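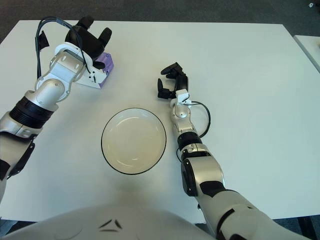

4. Seasoning and first bake (Fometti countertop oven)

Do this before any food goes in. Takes 32 minutes plus cooling.

1. Take out the racks, tray and all the tape. Check behind the door hinge, theres a strip there too.
2. Wash racks and tray in warm soapy water. Dry fully.
3. Plug straight into a wall outlet. No extension cords.
4. Open a window. Set dial to BAKE, 385 F, empty, door shut.

Note: some smoke and a smell on first run. Normal. Goes away.
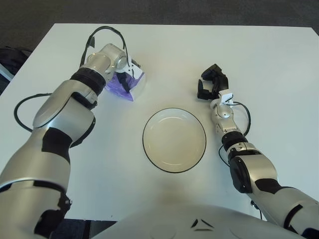

5. Leave it for the full 32 minutes. Don't open the door to check.
6. Turn dial to OFF. Wait for the fan to stop by itself.

CAUTION: Top and sides stay hot after shutoff. Keep kids, curtains and paper away.

7. Wipe inside with a damp cloth once cool. No steel wool, no spray cleaners.

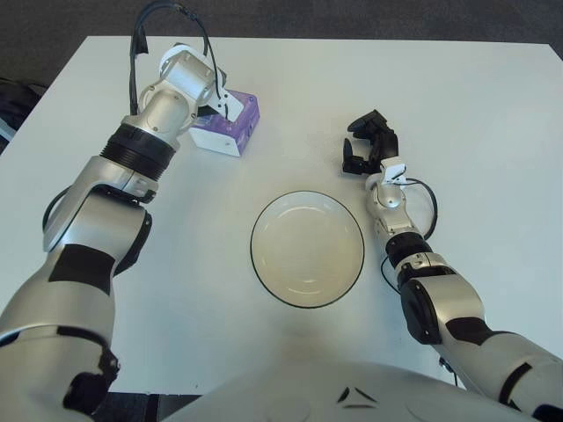 First bake: use 355 F for anything from a box, then adjust. This oven runs a bit hotter at the back, so turn the tray halfway thru.

Light blinking after step 4? Door not latched. Push untill it clicks. Still blinking, unplug, wait a minute, start over from step 3. 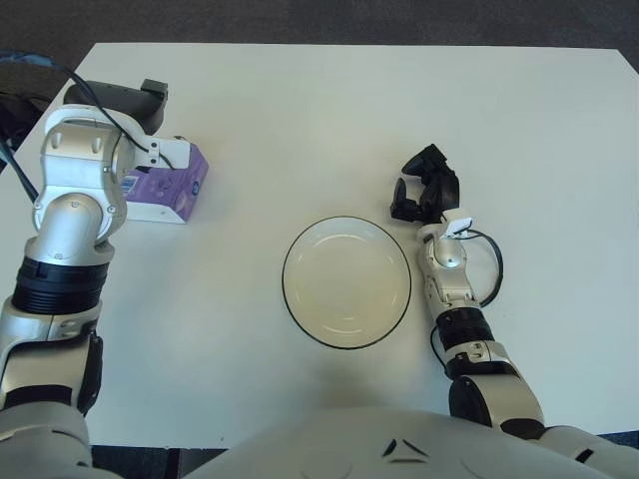

White tabletop with dark gray carpeted floor beyond.

Crumb tray: empty after every use. See section 5. Spare racks are part no. 106.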